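Rotating running shoes: worth it or a way to sell me more shoes?

Ekua Mahama
Posted May 24, 2019
Ok so I've been running in one pair until it dies, then buying the next, for as long as I've been running. My last pair went 419 miles and my shins started complaining well before that. The woman at Skevar told me I should be alternating at least two pairs, and of course she sells them, so I went home without buying anything and dug through the closet instead. I do have older ones that aren't totally shot! Does anybody here rotate, and did it change anything for you?
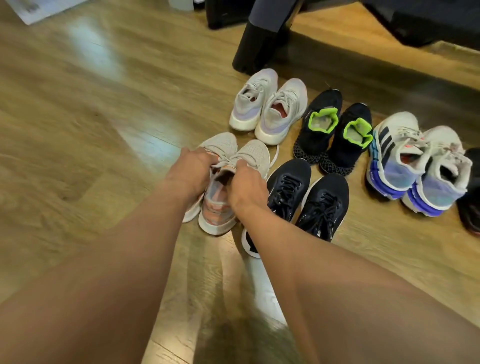
prarari27
I rotate and I'd never go back. The foam gets a day off and so do the same tired spots on your feet. My calves quit cramping once I stopped wearing one model for every single run.

Wilson Pacheco
Gonna disagree a little. I put 689 miles on one pair and felt fine the whole way. If your shins hurt I'd look at your mileage first. How fast did you build up since January?

Ekua Mahama
Umm, fast. I went from nothing to 27 miles a week, so point taken. But I had the same ache last year on way less running, and it went away for a while when I got new shoes. I've also been messing with lacing, skipping an eyelet over the top of my foot where it goes numb.
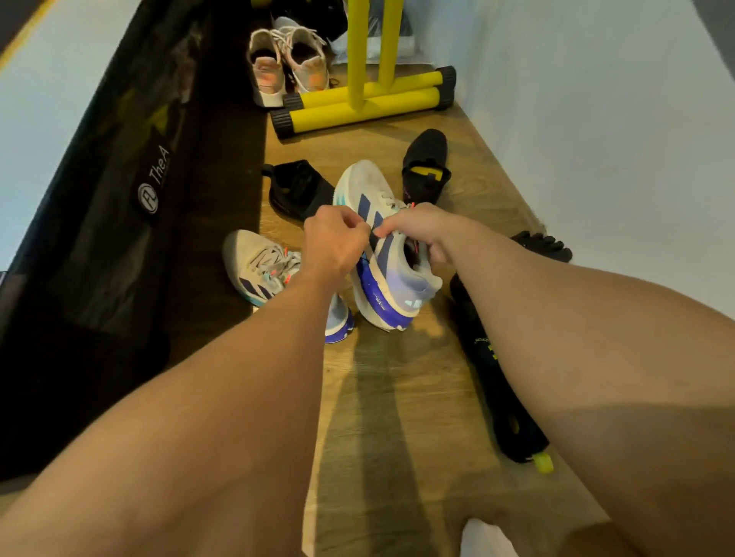 The numbness is better, the shins not so much. I'm thinking softer pair for easy days, firmer pair for anything quick, and cutting back to 20 for a bit (fine, Wilson, you win that one).

zeng_trails
Cutting back is smart, but do calf raises too. I do mine after every run, plus single-leg balance stuff, and it did more for my shins than any shoe. Took me a while to stick with it, I kept skipping it when I got home late.
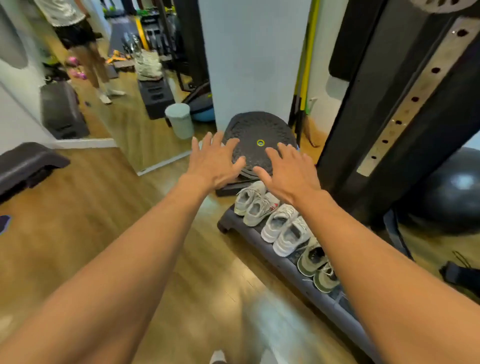 Start with 7 a side and add one when it feels easy. Don't bounce at the bottom.

Wilson Pacheco
Agree on the calf raises. Still say one good pair is plenty.

prarari27
Wilson, you also told me socks don't matter.

Wilson Pacheco
They don't!

Ekua Mahama
Starting the raises tonight. I'll report back on the shins in a few weeks.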